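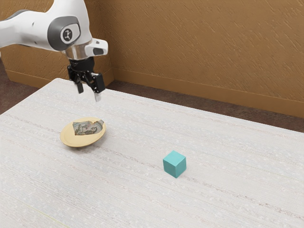 Large table, pale gray-white top.

Dallow Work Table – large

Back in stock for August. Both sizes, all leg heights. Sorry to everyone on the wait list, emails went out this morning, check your spam.

What it is: a big plain table for sewing rooms, print shops, packing benches, school art rooms. Bolt-together frame, one-piece top, no drawers, no shelf (shelf is extra, see below). Ships flat on a pallet.

Top
Hard matte laminate over a dense board core. Wipes down with a damp cloth. Chalk and washable marker come off fine, solvent marker leaves a ghost if you let it sit overnight. Don't iron directly on it. We get asked every week. Use a wool mat.

Colors: chalk, slate, oat. Chalk is the one we keep most of. Oat is made to order, add 2 weeks.

Frame
Steel, powder coated, same color as the top unless you tell us otherwise. 8 bolts per end, all the same size, hex key in the box. Leveling feet included – if your floor is really bad ask for the long ones, no charge.

Weight
Roughly 80 kg boxed for the large. Please have a second person there for the delivery. The driver will leave it at the curb or the loading door, he won't take it upstairs. If you need it upstairs call Endang Khoo in the office BEFORE you order and she'll price it.

Putting it together
Top face down on a blanket. Legs on, bolts finger tight. Then rails. Then go round and tighten everything. Flip it with help, set the feet. If you tighten the legs first the rails wont line up and you'll be undoing it all again.

Instructions are in the bag with the hex key. Older bags have the Mangundap table sheet in them by mistake – same steps, diffrent picture, ignore the part about the drawer.

Extras
– Lower shelf, full width. Fits the large only.
– Lockable casters, set. Raises the table a bit, so order the shorter legs if you're particular about height.
– Edge ruler, stick-on, inches or metric.
– Cable clip pack.
– Touch-up pen for the frame. Say which color.

Bellov clamps fit the edge without an adapter. Older Tornari clamps don't, the jaw is too shallow. We tried.

From customers
"Got two for the cutting room and pushed them together. Joint is flat enough that fabric doesn't catch. Assembly took us most of a lunch break." – Aisyah Sopacua

"Good table. Wish the shelf was a little lower. Feet are solid." – Sugeng Pillai

"Corner was chipped when it came, sent a photo, new top arrived the next week." – Yusri Goh

Returns
Unused and boxed, fine, you pay the freight back. Assembled, no, unless it's our fault. Damage in transit: photos of the box AND the top, before you throw the box away please.

Warranty is 2 years on the frame and the top. Not scratches, not burns.

Custom sizes
We can cut shorter, not longer. Send a sketch with the measurements written on it to Ningsih Chin, she does the quotes. Rounded corners possible, notches for pipes or columns also possible. Custom tops can't be returned.

Samples of all three top colors are free, just pay postage. Order them from the samples page, not this one.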